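关于我们 | Clirolitz 桌面与旧家具工作室

先说一句，这页一直拖着没写，今天赶着补上，有错字见谅。 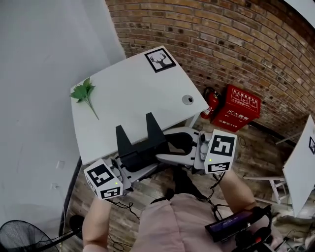 我们做桌子。准确点讲，是收旧桌、修旧桌、也给人配新桌，顺带教人怎么收拾桌面。Clirolitz 最早只有一间屋，靠里那面是红砖墙，带弧度的，量尺寸的时候很头疼，柜子怎么靠都留一条缝，后来干脆不放柜子了，放桌子。白色长方桌，白腿，桌面右边留一个灰色的圆形穿线孔，小小的，插线板的线从那儿下去，台面上就清爽。地板是老木板，磨得厉害，我们没换，也不打算换。桌上偶尔搁一小枝绿叶子，细长的梗，够了，再多就碍事。

做什么

修桌子。腿松了、桌面鼓了、边条掉了、孔开错位置了，都接。抽屉也修，但抽屉慢，要排队。

配桌子。您给尺寸，给房间照片，说清楚门往哪边开、插座在哪。我们出一张草图，改 2 次以内不另收费。第三次开始要收，因为真的会改疯掉。

收桌面。听着像玩笑，其实是现在预约最多的一项。上门或者您来店里都行。把桌上东西全拿下来，擦一遍，再一件一件往回放。放不回去的，就是不该在桌上的。

上课。小班，每班最多 9 人，讲桌面保养、换腿、开孔、走线。工具我们出，围裙自带，头发长的请扎起来。

名字哪来的

老有人问。Clirolitz 没有意思，当年注册的时候想了一晚上，前面几个都被占了，这个没人要。Flesitz 是我们自己的一个系列，专做小户型的窄桌，名字是顺着编的，也没意思。Holst 是给我们供五金的小厂，腿、脚垫、穿线孔的圈都从他们那儿拿，合作很久了，脾气不好但货对板。Vevunura 是课程那边的名字，单独一个牌子，报名和退费都走那边，别打到修理这边来，修理这边真的查不到您的报名记录。

怎么开始的

一开始不是做桌子，是租了地方想做点别的，没做成。房东留下几张旧办公桌，丢了可惜，搬又搬不动，就自己修。修完发现还挺像样，挂出去，当天有人来问。再后来就一直修桌子修到现在。中间搬过一次，又搬回来了，原因是新地方电梯太小，长桌进不去，每次都要拆腿再装，装了几个月，受不了。

砖墙也是那会儿定下来不刷的。有人劝刷白，说显大。另一边已经是白墙了，再白就像诊所。留着吧。冬天砖墙那边凉一些，坐久了记得披件衣服。

我们怎么想桌子的事

桌子不用大，够用就行。一米二的桌子天天堆满，换成一米六，照样堆满，多出来那四十公分半个月就没了。所以来买大桌的客人，我们一般先劝一句：回家收一次再说。有的人收完就不买了，生意是少一点，没办法，话还是要说。

孔开在右边还是左边，看您哪只手用鼠标，也看插座在哪边，两件事打架的时候听插座的。孔别开太靠中间，线会从膝盖前面过，踢到就烦。孔也别太靠边，离腿太近走线不顺，弯来弯去。

白桌面显脏，对。但脏了看得见才会擦。深色的桌子灰藏得住，半年不擦也看不出来，一擦一抹布黑的。我们自己用白的，客人要深的也做，不强求。

擦桌子：拧干的软布，先湿后干。别用钢丝球，别用洁厕的东西，真有人用过，桌面花了一大片，送来问能不能救，救不了，只能换面。圆珠笔印用一点点酒精，擦完马上过清水。胶印先用吹风机吹软再刮，拿旧卡片刮，不要拿刀。热锅别直接放，杯子垫个垫子，这个说了一千遍了还是得说。

木地板上放桌子，脚垫一定要贴。老地板不平，四条腿总有一条悬着，别垫纸，纸会塌。用可调的脚，拧半圈试一下，按住对角晃晃，不晃了就对了。拧过头另外一边又翘，慢慢来。

价钱

收桌面一次 400 元，不分桌子大小，限一张桌。两张就是两次，不打折，因为花的时间是一样的。

换新桌面 1000 元起，看尺寸和边条。异形的另算，圆角不算异形。

修腿、换脚垫、补孔，当面看了才能报。发照片也能看个大概，但照片里看不出晃不晃，来了价格有变动别生气。

Flesitz 窄桌的价目单在店里，纸的，网上这份旧了还没来的及换，以纸的为准。

旧桌回收：能修的我们收，给一点钱；修不了的不收，也请别半夜放门口。

常被问到的

能不能带孩子来？能，看住就行，角上都有料，碰着会疼。

能不能自己带木料？可以，要干透的。没干透的做完会翘，到时候算谁的说不清楚，所以没干透的一律不接。

送货吗？市内送，楼梯房加钱，按层。请先量好门宽和楼道转弯的地方，不要只量门，转弯的地方卡住过好多回了。

能退吗？定制的不退，有质量问题返修。Flesitz 现货没拆包装可以退，七天。

桌腿能换颜色吗？白的和黑的有现货，别的颜色要等 Holst 那边排，快不了。

课要基础吗？不用。会拿螺丝刀就行，不会拿现场教。

课上做的东西能带走吗？小桌板可以带走，大件不行，放不下也搬不走。

收桌面的时候东西会不会被扔？不会。我们不替您扔东西，只问您放哪儿。答不上来的先进纸箱，纸箱您带回去慢慢想。

店里的规矩

进门换鞋不用，但鞋底有水请在垫子上踩干，老木板吃水。水杯放边上矮凳，别放修了一半的桌面上。开孔的时候请站远点，木屑会飞。电话接的慢，手上有活儿，留言会回，一般当天晚上统一回。砖墙那边的桌子可以坐，可以试，拉椅子请抬起来，不要拖。

下一期 Vevunura 的课排在三月，名额放出来会贴在门口，网页也会更新，只是通常比门口晚一点。想先占位的请留言写清楚：人数、有没有自己的桌子要带过来修、桌子多长。最后一项很重要，门就那么宽。

本页更新：2025年1月5日，星期日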